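## 4. Setting up the Brelside 400

You've unpacked the Brelside 400 Lumbar Support Mat, checked the parts against the list in Section 3, and found the one part that was hiding in the lid of the box. Good. Set-up goes faster with the TV off.

Read the cautions first. They're short, and one of them may be about you.

> **CAUTION**
>
> - Talk to your doctor, osteopath or physical therapist before using the mat if you are pregnant, have had back or abdominal surgery, have osteoporosis, or have been told that you have a spinal fracture or a disk problem.
> - Do not use the mat if you have numbness in the groin or legs, new weakness in a leg, or trouble controlling your bladder or bowels. Get medical help right away and deal with the mat some other week.
> - Maximum user weight is 300 pounds. This means one user. Two people of 150 pounds each have not been tested, and we would like to keep it that way.
> - Do not let children or pets use the mat. The cat will try.

### 4.1 Choosing a spot

The mat needs a firm, flat floor. Carpet is fine if it's thin. A bed is not firm, whatever the salesman told you, and on a sofa the middle chamber sinks and you end up shaped like a hammock.

Leave enough space to lie down with your arms out and roll onto your side without hitting furniture. The side roll is how you get off the mat (see 4.6), so test it before you inflate anything. Most people remember the coffee table at about the same moment their elbow does.

Keep the mat away from radiators, fireplaces and direct sun. The cover will survive. The seams hold a grudge.

### 4.2 Laying out the mat

1. Unroll the mat with the gray side down. The gray side has the grip dots.
2. Let it lie flat for 30 minutes before you attach the pump. It has been rolled up in a warehouse and wants to stay that way.
3. Find the hip line, the stitched white line that runs across the mat. The valve should be on your right when your head is at the pillow end.
4. Smooth the cover toward the corners. Small creases are fine. A crease you can feel through a T-shirt will feel like a broom handle by the end of a session.
5. Slide the foam pillow into its pocket, thin edge toward the hips.

**Note:** If the mat curls at the ends after 30 minutes, roll it up the other way, count to ten, and unroll it again. Books also work. Hardcovers work better.

### 4.3 Connecting the hand pump

The Brurnel hand pump comes with a hose, a release button and a small gauge. The gauge has three colored bands: white, green and orange. Those bands are the only thing you need to read on it. The tiny numbers are there for our service department, who enjoy them.

1. Unscrew the valve cap on the mat. It's on a strap, so you can let go of it.
2. Push the hose into the valve until it clicks.
3. Tug the hose gently. If it comes out, it hadn't clicked. Go back to step 2.
4. Press the release button on the pump for two seconds to let out any trapped air. The needle should drop to the bottom of the white band.
5. Lay the pump beside the mat, on the side of the hand you write with.

> **CAUTION:** Use only the Brurnel hand pump. Bicycle pumps, air mattress pumps and shop compressors will fit with enough tape and determination. Please don't. A chamber that fills too fast can lift your lower back suddenly, and the warranty does not cover anything involving tape.

If the hose is lost or damaged, order part 1698. The hose from the older Gedton mat looks the same and does not fit.

### 4.4 Lying down

Wear something soft, with nothing in the back pockets. Phones, keys and belts with ambitious buckles should go somewhere else.

1. Sit on the mat with your hips just below the hip line.
2. Lean onto one elbow, then lower your shoulder, then roll onto your back. Avoid dropping straight backward. It looks relaxed and isn't.
3. Bend your knees and place your feet flat on the floor, hip width apart.
4. Check that the hip line sits behind the top of your pelvis. If you can't tell, put your hands on your hips as if you were annoyed with somebody. The line should be level with your thumbs.
5. Rest your head on the pillow. Your chin should point at the ceiling or slightly toward your chest.
6. Breathe normally for one minute before pumping.

With the chamber empty, the mat should feel like a mat. If you already feel pressure under your lower back, there's still air inside. Hold the release button until it goes flat.

### 4.5 First inflation

The first session is for finding your setting. You'll be tempted to skip ahead to the firmest one, on the theory that if a little support is nice, a lot must be terrific. Your back has heard this theory before.

1. Squeeze the pump slowly, three times. Wait a few breaths.
2. Keep squeezing, one at a time, until the needle enters the white band and you feel the chamber touch your lower back.
3. Stop there for the first session, even if it feels like nothing much is going on.
4. Stay in position for five minutes. Keep your knees bent.
5. Press and hold the release button until the chamber is flat. Stay where you are for another minute before you get up.

You should feel light, even contact across the lower back. A mild stretch is fine. Pinching, tingling, or pain that travels into the leg is not fine. Let the air out, get up as described in 4.6, and don't use the mat again until you've spoken to someone qualified. Your brother-in-law who had the same thing once does not count.

If the first session went well, repeat it once a day for a week, starting on Monday or any other day you're likely to stick to. After that you may go up to the green band and ten minutes. The orange band is for users whose therapist has told them to use it. If you're wondering whether that's you, it isn't.

Most of what your back puts up with happens off the mat, during chores that never felt like exercise. When you reach for something low, step in close, bend at the hips and knees, and keep the thing you're lifting near your body. Turn with your feet. If a low job takes a while, put one knee down on a folded towel and stay there until it's done.
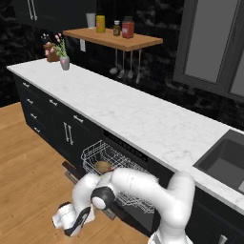

*Fig. 4-3. Kitchen with the dishwasher open and its rack pulled out.*

The same goes for laundry, shoelaces and whatever rolled under the stove in October. Give yourself a while between a session and any heavy chore. Many people feel loose right after the mat and take this as a sign that they should move the piano.

### 4.6 Getting off the mat

Always let the air out first.

1. With the chamber flat and your knees bent, roll onto your side. Move your shoulders and hips together, like a log with good manners.
2. Rest on your side for a few breaths.
3. Push up with your hands until you're sitting.
4. Come up onto one knee, using a sturdy chair if you need it. A chair with wheels is not sturdy.
5. Stand up slowly. If you feel dizzy, sit back down and wait.

**Note:** If getting down to the floor and up again is hard for you, set up the mat on a firm treatment table instead, and have another person in the room. The mat works the same way at that height. The floor is simply more forgiving about edges.

### 4.7 Recording your setting

Inside the back cover of this manual is a card with room for the band, the number of squeezes and the length of your session. Fill it in. Everyone thinks they'll remember, and then someone else in the house uses the mat and both settings are lost to history.

If two or more people share the mat, each should fill in a separate card. Start from empty every time. Picking up where the last person left off saves a few seconds and puts their idea of comfort under your spine.

### 4.8 If something seems wrong

**The needle doesn't move when I squeeze.** The hose hasn't clicked in, or the release button is stuck down. Press the button a few times. If it still doesn't move, check the hose for a kink where it meets the pump.

**The chamber goes soft during the session.** A small drop in the first minute is normal as the cover stretches. If the needle falls all the way through the white band, take off the hose and put it back on. Still falling? Wipe the valve with a damp cloth and look for lint. It is nearly always lint.

**The mat slides.** Check that the gray side is down. On polished floors, put a thin yoga mat under it.

**It squeaks.** Yes. The foam rubs against the chamber for the first few sessions, then gives up.

**One side feels higher than the other.** Let the air out, get off, and look at the cover for a fold. Check the floor too. Old houses have opinions about what level means. If the mat is flat on a flat floor and one side still fills more, stop using it and contact Dumitrescu Home Care at the address on the warranty card. Have your proof of purchase ready, and please send the mat without the pillow, which we can't send back once it's been slept on.

**I fell asleep.** Let the air out, roll onto your side, and check how you feel before you stand. Set a kitchen timer next time. Place it out of reach of the hand that turns off your alarm clock.

### 4.9 Before you put it away

1. Release all the air and disconnect the hose.
2. Screw the valve cap back on.
3. Wipe the top of the mat with a damp cloth and let it dry.
4. Roll it from the pillow end, loosely, with the gray side out.
5. Store the pump in its bag, beside the mat. Don't roll it up inside.

Cleaning the removable cover is described in Section 5.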